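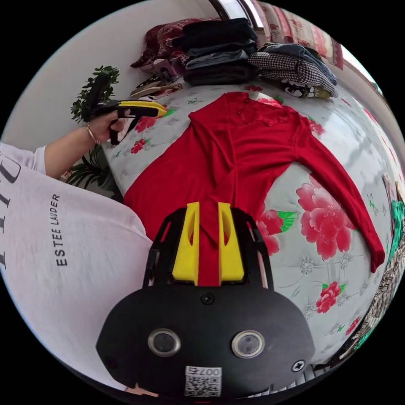
Stumier: a small table of what clothes really measure

Stumier is a spreadsheet that got out of hand. I buy nearly all my clothes second-hand, mostly online, and I was fed up with a size 12 that would fit a lamp post followed by a size 12 that would fit me and a friend. So I started measuring things and typing the numbers in. Then people asked for the file, and now it has a README (hello!).

There are 704 garments in it at the moment, from 31 labels, all of them tops of one sort or another: shirts, jumpers, blouses, cardigans, a handful of light jackets. No trousers. I tried trousers and I'll come to that.

What's in the folder

tops.csv – the main table, one line per garment
labels.csv – one line per label, with the country whose sizing it says it uses
notes.txt – my grumbles, in date order, not tidy
gillitance.py – a tiny script that draws the charts

You don't need the script to use the table. It opens in any spreadsheet program. If yours turns the size "10-12" into a date, import that column as text. I lost an entire evening to the twelfth of October.

The columns

id: a plain running number. Gaps are garments I took out again, usually because I'd measured the same one twice.
label: the name sewn in, lower case, no accents.
size_printed: whatever the tag says, left exactly as it is, including "M/L" and "one size" (ha).
kind: shirt, blouse, jumper, cardigan, jacket, other.
chest_flat: armpit to armpit, in centimetres, not doubled.
length_back: base of the collar to the hem, down the middle of the back.
sleeve: shoulder seam to the end of the cuff. Empty if there are no sleeves.
hem_flat: straight across the bottom edge, not doubled.
stretch: none, some, lots. My opinion, nothing cleverer.
washed: yes, no, unknown.
comment: free text. Sorry about the spelling.

Please note that chest_flat is not doubled. I know I've said it twice. It is the thing I get the most messages about, and I once had a very worried one from someone who thought all jumpers had been made for cats.

How I measure

A soft tape, the garment face up and buttoned, no pulling. I smooth it out with my palm from the middle outwards, leave it alone for a bit, then measure. Everything is rounded to the nearest half centimetre, as anything finer would be showing off. Jumpers get measured after I've given them a shake, which sounds daft but a jumper that's been folded in a drawer all winter has its own ideas about width.

Each garment gets measured by 2 people where I can manage it, and if we differ by more than a centimetre we do it again and take whatever we agree on. Where there was only me, the comment column says "solo". There are 68 of those and you may want to leave them out if you're being careful. I leave them in.

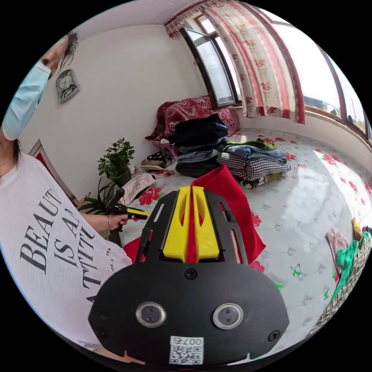
Yichen Lü wrote to ask why I don't just use the size charts the shops put up, which would save everybody a lot of bending over. They're body sizes, for the most part! A chart will tell you the chest of the person the shirt is meant for, and how much room has been added on top of that is left to your imagination. A boxy blouse and a fitted one can share a line in the chart and be a good hand's width apart on the tape. Yichen's second point was a better one, that I ought to record the cut (fitted, straight, loose), and I've begun doing that in the comment column. It'll get its own column once I trust myself to be consistent about it.

A few things I noticed

I'm no statistician, so take these as things a nosy person spotted.

Chest widths within a printed size vary far more than lengths do. I'd expected the reverse.

Old labels run smaller for the same number, as everybody's mum has been saying for years. The table mostly backs her up, although I only have a date for garments where the tag or the seller gave me one, so be gentle with it.

Zevel and Riis are the two labels I have most of, and they could hardly be less alike. Riis is steady as anything: if one medium fits you, so will the next. Zevel mediums wander about all over the place, and I say that as someone with far too many Zevel cardigans.

"One size" is a size. It is usually a large.

Sleeves, and why I fret about them 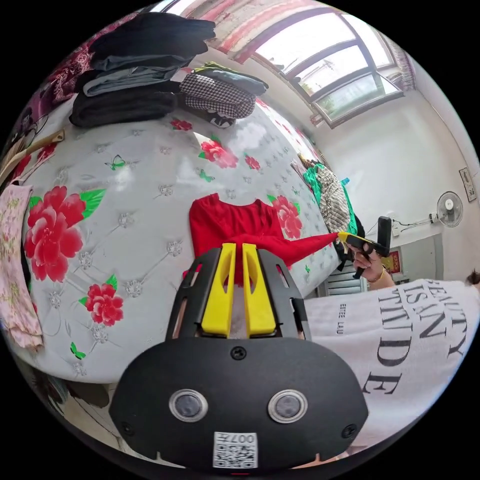
Sleeve length is the column I trust least, and if you only need chest and back length you can skip this bit. The trouble is that a sleeve doesn't start in the same place on every top. A dropped shoulder moves the seam down the arm and the sleeve comes out short on paper while fitting perfectly well on a person. Raglans have no shoulder seam at all, so for those I measure from the neckline and put "raglan" in the comment. Then there's the angle. With a long-sleeved top laid flat and the sleeve stretched out on a slant, like the red one, the tape can run straight down to the cuff, and that's how I'd like every sleeve in the table to have been done. The early ones weren't. I used to let the sleeves hang down alongside the body, which puts a fold in at the armpit and loses you a bit of length, never the same bit twice. Anything with an id below 100 was done the old way unless the comment says "redone". I'm working through them slowly and hope to have finished by November.

What isn't here

Trousers, as promised. The rise beat me. I couldn't get the same number twice running on the same pair of jeans, and there's no point publishing that.

Children's clothes, too, although I'd happily take a separate file if somebody wants to make one. Nor are there any prices, sellers' names or addresses. I don't keep them.

The table leans heavily towards my own taste and my own size, so there's lots in the middle and very little at either end. If you wear a 6 or a 26 it won't help you much yet, and I'd be really pleased to have your measurements.

Sending things in

Copy the header line from tops.csv, fill in as much as you can, leave the id blank and send it over. Half-filled lines are fine. Please don't convert from inches yourself; put "in" in the comment and I'll do it at my end, so that the rounding is the same all the way through. A label I haven't got yet is always exciting, however ordinary you think it is.

Using it

Do what you like with it, including selling things with it. A mention of Stumier would be nice. If you turn up a mistake, tell me the id and what you think it should say, and if I still have the garment I'll get the tape out again.

Last changed 2026-08-29: fixed the hem widths on four cardigans I'd doubled by accident.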